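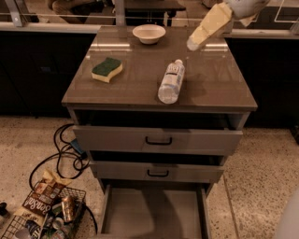
Ticket 2621 - drawers on grey metal cabinet won't stay shut, Plunville kitchen. Raised by Bohdana Fedoruk. Second time I've logged this, first one was December and got closed with no visit. You push one in, it creeps back out. Top and middle both partly open with the dark gap showing above the fronts, and that's how they sit all day unless someone leans on them. Black handles catch your pocket when you go past. Not an overloading thing as far as I can see, it's tea towels and spare lids mostly. Glass top is fine, no complaints there, bowl and sponge live on it.

Status: open
Priority: low (please can this be medium, I've a bruise)

25 Mar 2024
Pak-hei Ho, Cluvley fixtures desk
Thanks Bohdana. Sorry about the December one, it was merged with a hinge job on another floor. Is it all three drawers or just the two? And can you check whether the cabinet is level. Marble or a pen on the glass, see which way it goes. Take the bowl off first.

Bohdana
All three creep. Bottom one less. Pen rolls to the front, not fast but it does go. Floor is terrazzo so no carpet to blame.

Pak-hei
Right, leaning forward then. Does it have adjustable feet? Feel under the front edge, should be a hex nut if it's the Bagheri base. If so half a turn down on both front feet, 10 mil spanner. Don't lift it with the glass on, two people to take the glass off and put it flat somewhere.

Bohdana
Feet found. Left one was wound right up, right one stiff but moved in the end. Glass went on the big table while we did it. Pen stays put now. Bottom drawer stays shut. Top and middle still come out, slower than before.

Pak-hei
Good, so that's part of it. Rest will be the catches. Take the top drawer out completley: pull to the stop, lift the front, it should come free. Look at the back end of each runner, there's a small plastic catch. Worn smooth or cracked?

Bohdana
Cracked on the left, right one is missing altogether. Found half of it in with the tea towels. Middle drawer same but both still there, just worn. Runners are full of crumbs as well, have wiped them.

Pak-hei
Ordering catches from Stivance, bag of 6, part 736. That does the whole cabinet so change the bottom pair while your at it. They press in by hand, flat side to the back. Don't oil the runners, it makes the creeping worse.

Bohdana
Ok. Will leave the top drawer out till they come, stuff is in a box underneath the table. Please don't close this one until they're fitted.

Pak-hei
Noted. Status changed to waiting on parts, priority medium.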